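I moved my mother's recipes out of a tin box and into one notebook this winter. Started in January, finished last night. A few notes for anyone thinking of doing the same.

Most of the cards have no oven temperature. She wrote "hot oven" or "slow oven" and that was it. I went with 425 for hot and 300 for slow, and so far only the plum cake has complained.

The handwriting changes halfway through the box. The older cards are my grandmother's, in pencil. Pencil lasts better than the blue ink my mother used in the seventies, which has gone nearly pink.

Duplicates are the hard part. There were 7 cards for the same onion tart, all slightly different. I copied the one with the most stains on it.

My neighbor Monique Hoarau read the French ones for me. One card I had filed under soups was a method for cleaning copper pans. Salt, flour, vinegar. I put it in the back of the notebook with the jam notes. 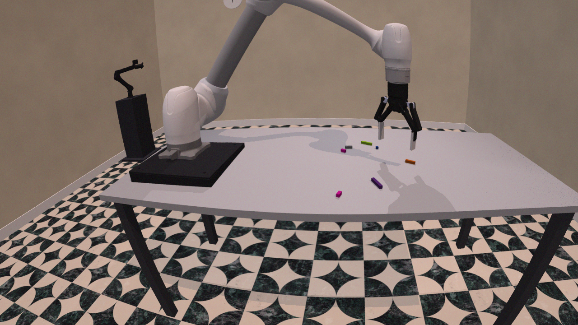

Conversions took longer than the copying. "A glass" of milk is not a cup. I measured the glasses she still has in the cabinet and they hold 2 different amounts, so I wrote both down next to the recipe and left it there.

I gave every recipe its own page, even the short ones. It wastes paper, but there is room to write when something changes. The rice pudding page already has three corrections on it.

Things I would do differently: number the pages before starting, and leave the index for the end. I wrote the index first and had to tear it out.

Some cards name people I can't place. "Régis Arnaud's beans" is one. My aunt thinks he lived across the street from them — my mother says he was a mailman. The beans are good either way, 40 minutes on low heat with a bay leaf.

The tin box is going back on her shelf with all the cards in it. She wants to keep using them. The notebook stays at my place, and next up is the drawer of newspaper clippings.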